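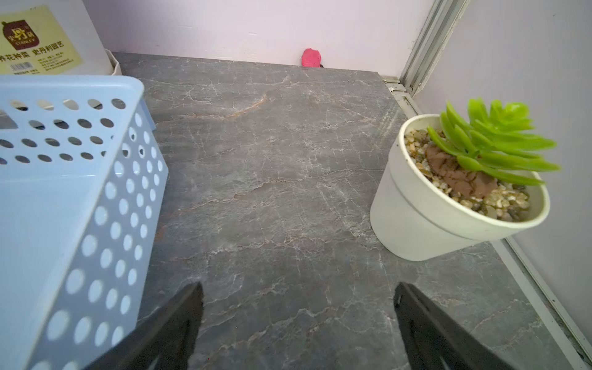
Gray marble pattern with pink and rust veins, blue basket, artificial succulent.

# Real marble or a marble look for a kitchen table?

**Ysaline Deschamps**

We are replacing our kitchen table and I have gone back and forth on the top for weeks. I like gray with some pink or rust in the veins. Plain white looks cold in our kitchen, which faces north.

Hestico has a 64 inch table with a real marble top for $2000. The same store has one of the same size with a laminate top in a gray marble print for a lot less, and a porcelain one in between that has to be ordered. The marble one is floor stock and they say they can hold it until the end of August.

What the table has to put up with: breakfast and dinner every day, homework, a sewing machine on some evenings, tomato sauce, lemons, red wine, and a teenager who does not use coasters. I can wipe up after meals. I can't promise that anyone else will.

I have read that marble stains, and I have also read that it's fine if you seal it. The man at the store said to seal it once and forget it. My sister-in-law says to stay away from it completely. I don't know who to believe. Also, is there any way to tell in the store whether a top is stone all the way through? One of the tables had no tag and the clerk wasn't sure himself.

The floor is wood over joists, if that matters for the weight.

---

**Hervé Vidal**

I did stone countertops for a living until my back gave out, so I'll try to cover this in order.

**Staining and etching are two different problems.** Most of the conflicting advice you've read comes from mixing them up.

A stain is something that soaked in. Oil, wine, coffee, and tomato can all do it. Marble is porous, and a sealer slows this down. It gives you time to wipe. A sealed top with olive oil left on it overnight can still end up with a dark spot.

An etch is damage to the surface itself. Marble is mostly calcium carbonate and acid dissolves it. Lemon juice, vinegar, wine, tomato sauce, and a lot of bathroom cleaners will leave a dull mark on a polished top, sometimes within a minute or two. An ordinary penetrating sealer does nothing for this. So when the store says to seal it once and forget it, that's wrong twice. The sealer doesn't stop etching, and it has to be renewed.

From your list, lemons, wine, and sauce are all etchers. With real marble you will get marks the first month. Some people don't mind and call it patina. Some people see every one of them from across the room. Only you know which you are.

**Polished or honed.** If you do go with marble, ask for honed. It's a matte finish and etch marks show much less on it. It does take up oil a bit faster, so keep up with the sealer. On a gray stone with a busy pattern you'll notice less than on a white one.

**How to tell if it's stone.** Check these in the store:

- Look at the underside. Stone is usually rough or sawn underneath, sometimes with a mesh glued to it. Laminate over particleboard is obvious once you get your head under there.
- Look at the edge. On natural stone a vein that reaches the edge carries on down the side. On a print the pattern usually stops or changes at the corner. Some porcelain has the pattern carried over the edge well enough to fool people, so don't rely on this alone.
- Look for repeats. Prints often use the same cluster of veins more than once, and sometimes you find it again on the next table in the row.
- Put your palm flat on it. Stone and porcelain feel cold and stay cold for a while. Laminate warms up quickly.
- Knock on it. Stone gives a short dead sound. Laminate sounds hollow.

Don't do the vinegar test in a store. It does work, and you will have bought a table.

**Water test for the sealer.** On your own top, put down a spoonful of water and leave it for fifteen minutes, then wipe. If the spot underneath is darker, the sealer has worn off there. It'll dry out by itself. Reseal when you see this. On a kitchen table it might be every year, might be less often, depending on the stone and how you clean it.

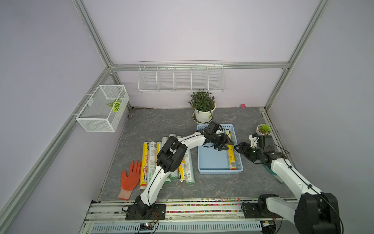
For everyday cleaning use warm water and a drop of dish soap, then a second cloth with just water, then dry it. Too much soap builds up and the top looks cloudy. No vinegar, no lemon cleaner, nothing that says it removes lime. Scouring powder scratches. I used the Pichler stone soap for years and it's fine, though I can't say it does anything dish soap doesn't.

**Weight.** A 64 inch marble top, depending on width and thickness, can easily come to more than 200 pounds before you add the base. A normal floor in good shape carries that without trouble. Think of it as a couple of extra adults who never leave the table. Getting it through the door is harder. Carry it on edge, never flat. A slab carried flat can snap under its own weight, usually right along a vein. Have four people, and measure the turn at the end of your hallway before you pay.

**What I'd buy.** For your household, porcelain. Acid doesn't bother it and neither does a hot dish in normal use. The weak point is the edge, which can chip if you hit it with a cast iron pan, and a chip is hard to hide. Laminate is also fine and I wouldn't look down on it. It doesn't like heat or standing water at the seams, so use trivets and wipe the edges.

---

**Sem Cuypers**

get the laminate. we had marble and I sold it. if you get bored of the laminate in a few years you're not out 2000 dollars

---

**Blandine Delorme**

I've had a real marble kitchen table for 9 years, gray with rusty veins, so I'd like to speak up for it a little.

It's etched all over. When the sun is low you can see rings and a long smear where somebody cut a grapefruit with no board. The rest of the day I don't see any of it. It's honed, as Hervé recommends, and I think that has made the difference. My mother's was polished and she worried about it constantly. She had a plastic cloth on it for most of its life, so we ate off plastic anyway.

A few things I learned along the way:

Oil stains can often be drawn out. I mix baking soda and water to a thick paste, spread it over the spot about as thick as a pancake, tape plastic wrap over it, and leave it for a day. Then I take off the plastic and let the paste dry completely before scraping it off with a plastic card. A butter stain took me three rounds. It got lighter each time and by the end I had to hunt for it. This doesn't work on etching, where there is nothing to draw out.

Rust is the one I couldn't get rid of. I left a can standing in a puddle and there's still a brown ring. Keep anything with a steel bottom off it if it might be damp. I put felt under the sewing machine too, mostly for scratches, and it slides more easily when I want to push it back.

Be careful with the repair powders for etch marks. They're made for polished marble. I tried one on a corner of mine and ended up with a shiny patch that looked worse than the mark did. I had to take it down again with fine wet sandpaper, which was a slow job.

It's cold on the forearms in winter. The kids used to complain about it when they did their homework. We got a big wool felt mat from Gorodus that lives on one end of the table, and homework happens there.

If you're going to be upset at the first ring, don't buy it. For what it's worth, dough behaves beautifully on it, and I'd buy it again.

One question for Ysaline: is the base included in the Hestico price? Ours was priced separately and we didn't find out until we were at the register.

---

**Ysaline Deschamps**

Thank you, all of you. I had the staining and the etching completely mixed up, and so did the store.

Blandine, I called and the base is included but delivery only goes as far as the front door. Our hallway turns right after the coats, and with Hervé's advice about carrying it on edge I measured, and it would be very tight.

I went back and checked the one with no tag. The underside is particleboard, and I found the same forked vein at both ends of the top. So that one is a print. My husband had been sure it was stone.

I've asked for a sample of the porcelain in gray. They say it takes two weeks. I'm going to leave it by the stove and put lemon and sauce on it and see how I like the color in our light. If it looks too blue I'll probably go with the laminate.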